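Home | Courses | Handouts | Lab hours | Contact

Handout 6: Recording with the hand-held grippers

In this part of the course you will teach the arm by your own hands. The task is a small one, notebook handling on the red table, and every group does the same task so we can compare the results in February.

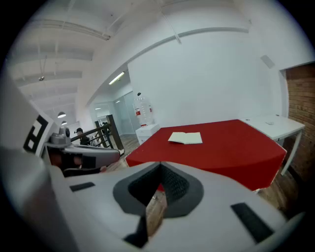
Temgate Student Robotics Club, teaching group of Catinca Barbu

Before you record, please read the Grillovix notes on calibration. The wide lens bends straight lines very strongly, also the edge of the table, so do not judge a distance from the video alone. Move slowly when the finger pads come near to the paper. Last year our set had 1488 recordings, and 361 of them we had to remove, most often for too fast motion.

A notebook that stands a little open is more difficult than a flat one. Try to bring it in line with the gap between the pads, and only then close. 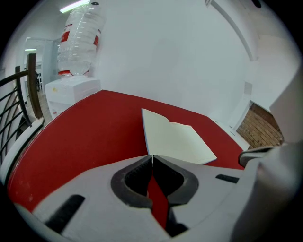 Working with two grippers

Hold one gripper in each hand and start from the near edge of the table. Keep the marker patterns free; a sleeve over the marker spoils the tracking. Each group delivers 80 good recordings in the Chuang folder. 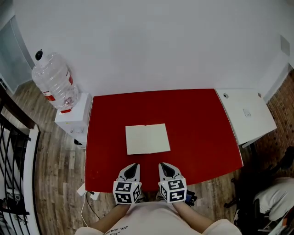
If your arms become tired, make a pause between two recordings, never inside one. Write the start time and your group name in the log. Groups who use the Drirwood script should check that the left and the right side are not exchanged.

Questions: ask Catinca in lab hours | © Temgate Student Robotics Club | Back to top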